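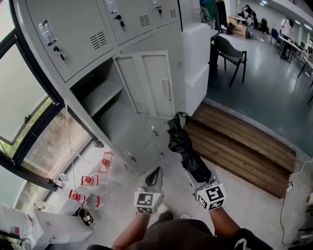 Staff lockers by the window, one lower door open.

Home | Forums | Storage and Furniture | Search | Log in

Shared lockers: where do umbrellas go?
Posted by slatbench, September 1, 2018

We have a bank of light grey metal lockers in our workroom, made by Ruteck. Keys in the doors, vents, one shelf inside. People keep putting folded umbrellas in them and I'd like a house rule before the autumn. In April I found one that had been shut in for days and the shelf had a brown ring on it. Do you let people put them in, or do you buy a stand?

marrow73
Let them in. A folding one fits on the shelf easily enough. Tell people to shake it outside first. A stand by the door gets knocked over, and then the wrong umbrella goes home with the wrong person.

tinlid
Disagree. Shaking does very little. The vents on those doors are small and the air hardly moves once they are shut. We had rust along the bottom edge of 13 doors in our place and had to pay for new ones. Get a stand with a drip tray. The Stokisska one is fine and cost us under what one door did.

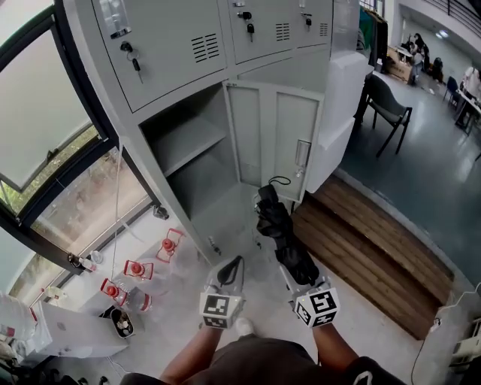 slatbench
The floor space is the trouble with a stand. The window side is taken up already and I don't want anything in front of the lockers, as the doors swing right out. The slatted wooden step next to them is the only spot left and people sit on it to change their shoes.

marrow73
Then put a boot tray inside one locker and make that the umbrella locker. Leave it unlocked with the door open when it rains.

tinlid
An open metal door at shin height. Someone will walk into that.

oddsocket
We did the tray thing with a Dumance tray, cut down by 3 cm to fit. It has lasted well. I would tie the umbrella up with its strap before it goes in, or the canopy catches on the edge of the shelf.
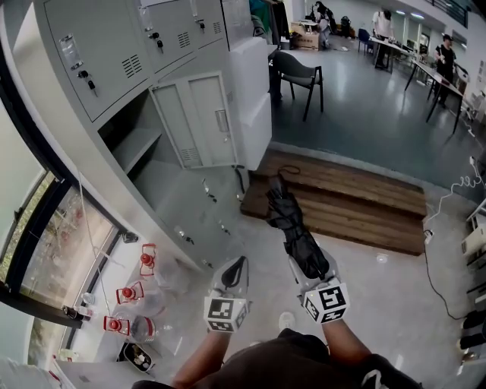 Photo: slatbench

slatbench
Measured up this morning. A tray will go in one of the lower ones if I take the shelf out. Does anyone know if the Ruteck shelves lift off or are they riveted?

oddsocket
Ours lift off. Push up at the back first.

tinlid
Ours were riveted. Look underneath before you pull at it. I still say stand.

Contact us | Copyright Aebischer Forums | Back to top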